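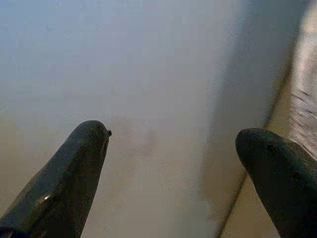 I have been folding laundry on the bed since we moved to Ronham, where the spare room is large enough for either a folding table or a person. The theory is that you can't go to sleep until the bed is clear. In practice a pile of clean clothes will sleep quite happily beside you, and some of mine has been there long enough to have a preferred side. The other theory is about colour. A broad stretch of pale grey, like that one, shows up every navy sock and every bit of lint, so in principle nothing gets lost. I have lost plenty. My last doona cover had a busy leaf pattern and swallowed a green singlet for most of October.

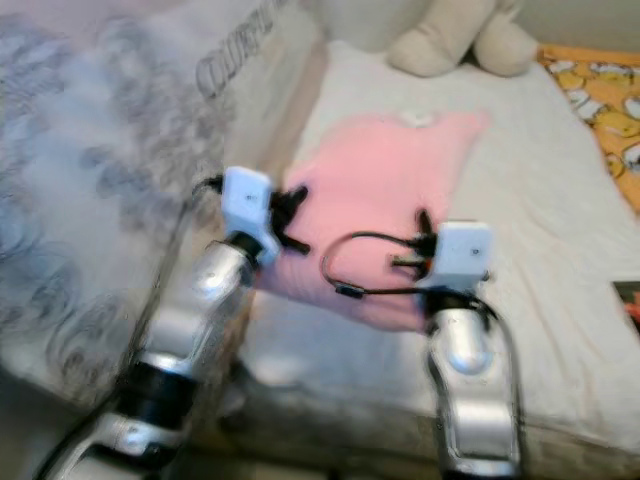

Filed under Housework, Grudging
by Meenakshi Reddy
2022-02-05 | 3 comments

The salmon-pink one is my nemesis. It's soft, it has no opinions about its own shape, and if you get the top edge flat the bottom half bunches up in sympathy. I've taken to starting from the little white tag, because at least that tells me which end is the top. Tag up, smooth outwards, then deal with the mess lower down. My sister folds hers in thirds on her knee while watching the cricket and I'd rather not discuss it.

A white sheet underneath helps, I'll admit. Pink on white is hard to misplace, even for me. What doesn't help is all the other soft stuff on the bed, which I keep pushing out of the way and which keeps sliding back in. I paid $93 for a Norkura storage basket to put the cushions in while I fold. The basket now holds towels.

I did look at the Hilik folding board, too. It's $81, plus postage, for a hinged bit of plastic that makes every top the same size. Tempting, but then I'd have to find somewhere to keep it, and we both know it would end up on the bed.

Fitted sheets next week, if I can face them. I usually just roll mine into a ball and shut the cupboard quickly.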